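A Day at the Broveck Open House

I had been meaning to go to the Broveck open house for years, and every May something got in the way (a cold, a cousin's wedding, a car that wouldn't start). This year my friend Noémie Melnyk put it on my calendar herself and picked me up at 6 in the morning with a thermos of coffee, so there was no wriggling out of it. The drive to Clelau is lovely at that hour, with the river on your left nearly the whole way and hardly another car until you reach the bridge.

Broveck is an old wool mill, and a good part of it still makes blankets. The rest has been rented out over the years to small workshops and labs, and once a year they all open their doors together. You get a paper map at the gate and wander as you please. We started upstairs in the carding room, where a very patient man let us put our hands into a bin of raw fleece. I had forgotten how greasy it is! My fingers smelled of sheep until lunchtime, and I can't say I minded.

The weaving floor was what I'd come for. There are looms down there that have been running since my grandmother's day, and the noise is something you feel in your ribs. They hand out earplugs at the door, the squashy foam kind, and you should take them.
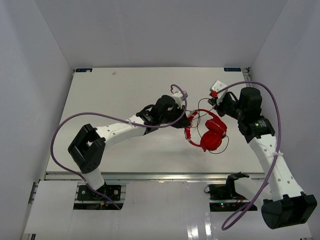

My grandmother worked on a floor like that for a couple of years before she married, and she always talked a little too loudly afterward. As children we thought it was just her way. Standing there with the whole building humming under my shoes, I understood her a good deal better, and I stayed much longer than Noémie wanted to. She went off to find the dye house and came back with blue thumbs.

Our guide, a cheerful woman in a mustard cardigan, told us that the big tartan order on the end loom would come to 693 blankets by the time it was finished. She also showed us how a broken thread gets mended, with a tiny flat knot she tied so fast I had to ask her to do it again, and then again. I tried it myself on a scrap and made a lump the size of a pea. She was very kind about it.

We ate at the long tables in the yard. The soup was leek and potato from the Leiva bakery stall, with a heel of brown bread, and we got talking with a couple from Bivesel who come every year and buy one blanket each time. After that we looked in on the tenants along the back corridor, popping our heads around one door after another until our feet gave out.
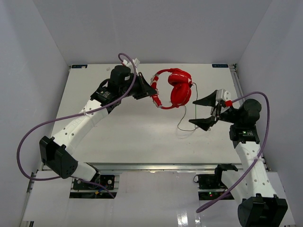
Getting There and What to Bring

The lot by the gate has room for 100 cars and fills up early, so aim to be there when it opens. Parking costs 2 dollars, in cash, and the money goes toward the roof. Wear flat shoes, as the stairs are steep and worn in the middle. The blanket shop takes cards, and the seconds are on the bottom shelf at the back, where I found a gray one with a crooked stripe that is over my knees as I write.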